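Why does a computer have a mouse?

By Imani Fitzsimmons, for the Burnness Young Readers' pages

Words are lazy things. When somebody invents something new, you would expect them to sit down and invent a new word for it as well. Mostly they don't bother. They look about for an old word that isn't doing much, and they make it do two jobs.

Take the word "mouse". For hundreds and hundreds of years it meant a small furry animal with a tail and strong opinions about cheese. (Real mice would much prefer seeds, but nobody draws cartoons about seeds.) Then, in the 1960s, people building a pointing gadget for computers noticed that it was small, it sat under your hand, and it had a wire coming out of it like a tail. So they called it a mouse. Nowadays plenty of them have no wire. We still call them mice, although a mouse with no tail is, if you think about it, a hamster.

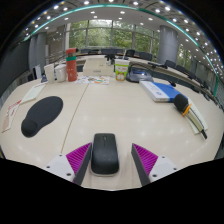
When one word picks up a new meaning because the new thing is a bit like the old thing, we call it a metaphor. You may have met metaphors in poems, where they wear nice clothes and talk about the moon. Most of them have ordinary jobs. A table has legs and never goes for a walk. A clock has a face and hands but no elbows. A needle has an eye and can't see a thing, and a bottle has a neck but seldom wears a scarf.

We use these so often that we forget they were ever comparisons. People who study language call them dead metaphors. It sounds sad, but the words are perfectly cheerful and don't know.

Animals get borrowed more than almost anything. A crane is a tall bird with a long neck, and it is also a tall machine with a long neck, and the bird had the name first. A caterpillar track crawls along underneath a digger. A zebra crossing has stripes. A butterfly is a swimming stroke, which is odd, as butterflies are terrible swimmers.

My friend Desmond Park drives a crane at Flultstead docks. I asked him whether he ever thinks about birds while he is up there. He said he thinks about his lunch.

What do other languages do?

You might think this only happens in English. It doesn't. In French a computer mouse is a "souris", the same word as the animal. In German it is a "Maus". In Spain people say "ratón", which is a mouse too, though it looks alarmingly like a rat. In Chinese it is "shǔbiāo", and the first half of that means a mouse or a rat. Ximeng Song, who teaches at our Saturday language club, had to write it on the board three times because we all kept saying it wrong. I was the worst.

Italians were less keen on translating. They borrowed the English word whole and say "mouse", even though they have a very good word of their own, "topo", for the one behind the fridge.

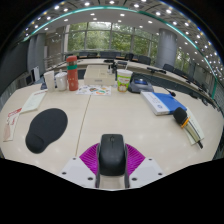 Then there is the argument about what to call two of them. One mouse, two mice, everybody agrees, as long as they are furry. When they plug into a computer, some people say "mice" and some say "mouses", and dictionaries have been known to shrug and print both. Old words often have peculiar plurals, like feet, geese and teeth. New words usually just get an S on the end and are told to be grateful. A new meaning of an old word is stuck in the middle.

I asked 40 children at Begay School which one they would use. 33 said "mice". Five said "mouses". The other two said they used a tablet and could they go now.

Have a go yourself

Pick a room in your house and hunt for borrowed words. Start with the kitchen, as it is full of them. Does the jug have a lip? Has the corn got ears? Is there a head on the lettuce? Write down each word and draw both meanings next to each other. Helju Kalniņš, aged nine, sent us a very fine drawing of a loaf with a heel, wearing a shoe.

Next, try it backwards. Invent a machine and give it a name that already belongs to something else. Mine is a trikuvier-sized lorry called the Sofa, except that I made up "trikuvier" as well, so I have rather broken my own rules. Esperanza Abernathy, who checks these pages for mistakes, has asked me to take that bit out.

If you find a good one, send it in. Drawings can be in pencil or pen. Please don't send any real mice. We had one in March and it ate the dictionary as far as "cabbage".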